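Call for Artists: Spring Group Show at Mellor Hall, Bovbridge

Still room on the walls! Looking for painters, printmakers, fiber people, anyone making 2D or small 3D work in the Nelldale / Bovbridge area. First-timers fine. Students fine. No theme this year.

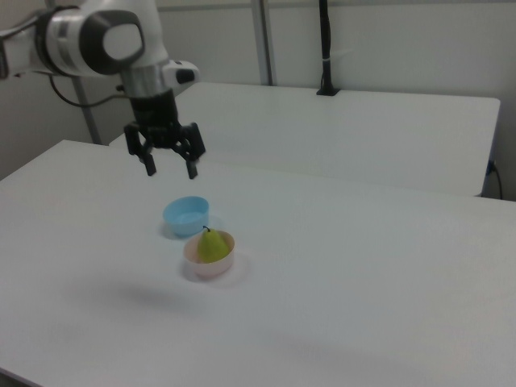
Olga Cordeiro

Quick rundown, sorry for the rush, printer wants the flyer text tonight.

Up to 2 pieces per artist. Nothing wider than 40 inches, the side walls won't take it. Wired and ready to hang please, no sawtooth hangers. Small sculpture OK but bring your own stand. Prints in the bin are extra and dont count toward your limit.

Entry is free. You keep what you sell, we don't take a cut. Send photos of the work, titles, sizes, prices and a short bio (short!!) by 4/11/26. Email or drop them at the Zirkano frame shop, they'll pass it on.

Also need a couple of people for hanging day. Ladder skills a plus. Lunch provided.
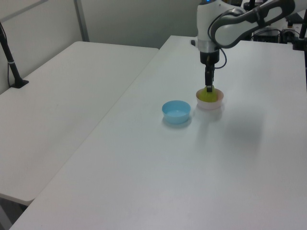 Glykeria Bakalis: Is framing required for works on paper? Mine were unframed in the March show and they curled pretty badly by the end.

Yes, frame or mount anything on paper. Shoud have put that in. Plexi is better than glass if you have it. Lurdes Fonseca has a few spare frames to lend, ask her early.

Drop-off times go out with the acceptance emails.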